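2018-08-04 発表用メモ(スライドの順。太字は必ず言う。括弧内は自分用なので読まない)

# 厨房の朝がどう変わるか Polloの準備でわかってきたこと

## 出だし

(マイクの高さを先に直す。前回は低いまま最後まで話してしまった)

おはようございます。Lekosettiで厨房の自動化を担当しています。土曜の朝から台所の話を聞きに来てくださって、本当にうれしいです。

今日はロボットの話をするんですが、半分以上は人の話になります。アームの速度や精度の数字を期待して来た方には少し物足りないかもしれません。そのかわり、ロボットが来る前の職場で何が起きるか、という話をたっぷり持ってきました。これがもう、とにかくおもしろいんです!

**まだ現場にロボットは入っていません。** 9月から試験運用を始めます。ですから今日お話しするのは、その手前の準備で何が見えたか、職場の人たちの仕事がすでにどう動き始めているか、です。

## スライド2 どんな職場か

舞台はEstebanという研修宿泊施設です。Lekosettiはその食事とお茶の提供を請け負っています。大きな厨房のほかに、各階に家庭用の台所に近い小さな給湯キッチンがあります。コンロがあって、電子レンジがあって、やかんと鍋がある。皆さんのご自宅とそう変わらない台所を思い浮かべてください。

繁忙期のお茶は1日に300杯です。早番の人が各階を回って湯を沸かし、ポットに移し、茶葉を替え、次の階へ行く。戻ってくると最初の階のポットが空になっている。(ここで笑いが出たら待つ。出なくても気にしない)

早番を体験させてもらったとき、いちばん大変だったのは重さでも熱さでもありませんでした。頭の中でずっと「あの階の火、どうしたっけ」と考え続けることなんです。手は別のことをしているのに、気持ちの一部がいつもコンロに残っている。朝食の時間帯に研修生から話しかけられても、半分しか聞けていない。自分でやってみるまで、まるで想像できていませんでした。

Polloはそこから始まりました。小さい台所で、やかんと鍋を扱うアームの計画です。名前の由来はよく聞かれるんですが、企画書の仮の名前がそのまま残りました。

## スライド3 最初に現場で聞いたこと

現場への説明会を最初に開きました。そのとき用意していった資料は、いま見ると恥ずかしいです。「作業時間の削減」という棒グラフが1枚目でした。

質問はグラフのことなど一つもなくて、こんな内容でした。

- 鍋が置きっぱなしだったら、よけてくれるのか
- 夜勤の人が取っ手を逆向きに置いたら、持てるのか
- こぼしたら誰が拭くのか
- 動いている横を通っていいのか
- うちの勤務時間は減るのか

(最後の質問は飛ばさない。次のスライドで答える)

見てください、この質問の具体的なこと! 毎日あの台所に立っている人でないと出てこない問いばかりです。設計側で作った要件の一覧に「取っ手の向き」という言葉はありませんでした。その日の帰りの電車で一覧を書き直しました。

## スライド4 勤務時間のこと

勤務時間の質問には、**試験期間中は誰の時間数も減らさない**と答えました。口頭で終わらせず、書面にして休憩室に貼ってあります。試験が終わったあとのことはまだ決まっていません。決まっていないということも、同じ紙に書いてあります。

ここは正直、すっきりしないところです。「安心してください」と言えたら発表としてはきれいなんですが、言える材料がまだそろっていません。働く側からすれば、自分の仕事に似たことをする機械の準備を手伝ってほしいと頼まれているわけで、気持ちが複雑になるのは当然だと思います。試験後の配置を話し合う場には早番からも遅番からも入ってもらうことにしました。日程も試験の開始前に押さえました。

(水を飲む)

## スライド5 シミュレーターで練習する

では準備の中身に入ります。いきなり本物の台所でアームを動かすことはしません。コンピューターの中に台所を作って、そこで練習させます。

中の台所はEstebanの写しではありません。レンジがあり、コンロがあり、天板に鍋があって、物の種類や並びが似ている別の台所です。配置を変えた台所をいろいろ用意しておくと、ひとつの並び方だけに慣れてしまうのを防げます。

(画像を出す。数秒黙って見てもらう。しゃべりたくなるけど我慢)
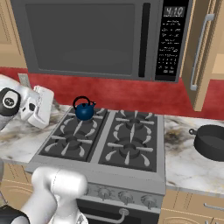
シミュレーターの一場面。コンロの上はやかんだけ、グリッパーはその左で開いた状態。

やかんは左奥のバーナーにあります。注ぎ口は右向きで、黒い取っ手が上に弧を描いています。この場面を早番の人たちに見せたときの反応が、今回いちばん皆さんにお伝えしたいところなんです。

開発側は画面を見るとき、つい白いアームばかり見ます。ところが台所で働く人たちは、アームをほとんど見ないんですよ! まず右の天板の鍋に目が行く。「この鍋、次に火にかけるの? それとも片づけ待ち?」と聞かれました。答えられませんでした。開発側にとって鍋は、そこに置いてある物でしかなかったんです。

次に出たのが「奥に置くと手前が使えるからいい」という声と、「奥のやかんに手を伸ばすと、手前に鍋があるとき袖が危ない」という声です。どちらも正しい。早番と遅番で意見が割れて、その場で議論になりました。同じ施設で長く働いているのに、やかんをどこに置くかを話し合ったことがなかったそうです。

アームの経路を考えるための集まりが、いつのまにか人間の仕事の相談会になっていました。進行表は崩れましたが、あんなに楽しい会議はなかなかありません。

## スライド6 700回やってみて

シミュレーターでは、やかんに近づいて取っ手をつかみ、持ち上げて別のバーナーに移すところまでを課題にしました。全部で700回。そのうち**253回は途中で失敗と判定**しました。

(数字はゆっくり。聞き返されやすい)

この数字を現場に見せるかどうか、チームの中で少し迷いました。見せてよかったです。失敗の記録を分類する作業に、早番の人が加わってくれたからです。

開発側の分類は「把持の失敗」「経路の失敗」「時間切れ」でした。現場の人がつけた名前はこうです。

- つかみが浅い
- 遠慮しすぎ
- 急に思い切る
- 鍋に気を取られている
- そこで持つと湯がかかる

最後のひとつに注目してください。画面の中では、つかめていれば課題としては前に進みます。でも台所の人が見ると「その持ち方で傾けたら、こっちに湯が来る」とわかる。こちらの判定では成功に入っていた動きの中から、危ないものを見つけてくれたんです。判定の条件をすぐに直しました。先ほどの253回は、直したあとの数字です。

「遠慮しすぎ」もすばらしい言葉で、やかんの手前で止まったまま先に進まない動きのことです。今ではチーム内の記録でも正式に使っています。海外の共同作業先に送る資料でどう訳すか、まだ悩んでいます。いい案のある方、あとで教えてください!

## スライド7 新しくできた仕事

ここからが「人の仕事がどう変わるか」の本題です。

早番のシフトに、10分の枠を一つ作りました。シフト表では「Pollo確認」と呼んでいます。録画を見て、気になる動きに名前をつける時間です。勤務時間の中に入れてあります。休憩を削ったり、家で見てもらったりはしません。

始めてみると、見る人によってつける名前がずいぶん違います。経験の長い人は湯と火を見ます。入って間もない人は物の置き場所を見ます。自分がまさに今それを覚えている最中だからでしょうね。どちらの指摘も使えますし、お互いの付箋を読むのが研修の代わりにもなっています。

それから、置き方の約束が紙になりました。これまでは先輩の横で見て覚えるものでした。

- やかんの取っ手は起こしておく
- 注ぎ口は壁にも人にも向けない
- 使い終わった鍋は天板に残さない
- 残すときは札をかける

もともとアームのために書き出した約束です。でも先に助かったのは新人さんでした。「聞いていいのかわからなかったことが全部書いてある」と言ってもらえて、その日は一日ずっと機嫌がよかったです。

(札の実物を持っていく。裏の磁石が強いので名札と一緒のポケットに入れないこと)

## スライド8 うまくいっていないところ

いい話ばかりだと偏るので、困っていることも出します。

**約束が増えすぎました。** アームのために決めたことが人の手を縛り始めています。忙しい朝に札をかけるひと手間は、やっぱり重い。「機械のために働いている気がする」という付箋が貼られた日がありました。その週に約束を見直し、人にとっても得のあるものだけを残しました。先ほどの一覧は減らしたあとのものです。

**遅番に情報が届いていません。** 録画を見る枠が早番にしかなく、遅番の人は置き方の変更を紙で知ることになります。やかんを最後に置いて帰るのは遅番なのに、です。来月の表から遅番にも枠を作ります。最初からそうすればよかったです。

**シミュレーターには朝がありません。** これはある早番の人の言葉です。画面の台所では誰も急いでいないし、後ろから声もかからない。湯を待つ研修生が戸口に立つこともない。あの空気の中でアームがどう受け止められるかは、現場に置いてみるまで何とも言えません。

## スライド9 9月の試験でやること

試験は一つの階だけで行います。最初はやかんに水を入れません。空のやかんを移す動きだけを、早番の人が立ち会って確かめます。火も使いません。次の段階に進む判断は現場と開発側の両方が合意したときに限ります。現場が「まだ」と言えば、まだです。

止めるボタンの位置は、台所で実際に動いてもらって決めました。図面では壁の高いところにあったんですが、両手にポットを持っていると届かない! 今は腰で押せる高さの案になっています。これも立って試してもらった最初の朝に出た意見です。

記録するのは、動作の成否のほかに、立ち会った人が**何回コンロを振り返ったか**です。出だしでお話しした「気持ちの一部がコンロに残る」感じを、どうにか形にしたくて入れました。アームが働いていても振り返る回数が変わらなければ、あの負担は減っていないことになります。自己申告なので粗い記録ですが、私はこれをいちばん楽しみにしています。

## スライド10 同じような準備をしている方へ

(時間が押していたらここは短く。画面の箇条書きに任せる)

- 録画は早い時期の下手なものから見せる
- 分類の名前は現場の言葉を先に聞く
- 見る時間は勤務表に載せる
- 決まっていないことも書いて貼る

ひとつめだけ補足します。きれいに動くようになってから見せると、感想が「すごいですね」で終わってしまいます。もたついている録画を見せると、みんな黙っていられなくなるんです。「貸してみな」という顔になる。あの顔を見られただけでも、早く見せた甲斐がありました。

## 質疑用の控え

**費用は?** 今日は出せません。試験後に社内報告があるので、公開できる範囲が決まったらLekosettiの窓口から案内します。

**電気ケトルや給湯器に替えれば済むのでは?** よく聞かれますし、いい質問です。お茶だけならその通りで、湯沸かしの機器は別に検討しています。Polloで見たいのは、鍋の移動や片づけまで含めて今ある台所の中で動けるかどうか。やかんは最初の題材です。

**使っているアームの機種は?** 個別に答える。壇上では機種の比較をしない。

**反対した人は?** いました。今も反対の人がいます。その人にも録画確認に入ってもらっていて、指摘がとても鋭いです。賛成に回ってもらうことを参加の条件にはしていません。

**録画に職員は映る?** 今見てもらっているのはシミュレーターの画面なので映りません。試験で撮るものは範囲を台所の天板とコンロに絞り、保存期間を掲示します。

(終わったら札を回収。懇親会の前に遅番の責任者へ電話、枠の時間帯の件)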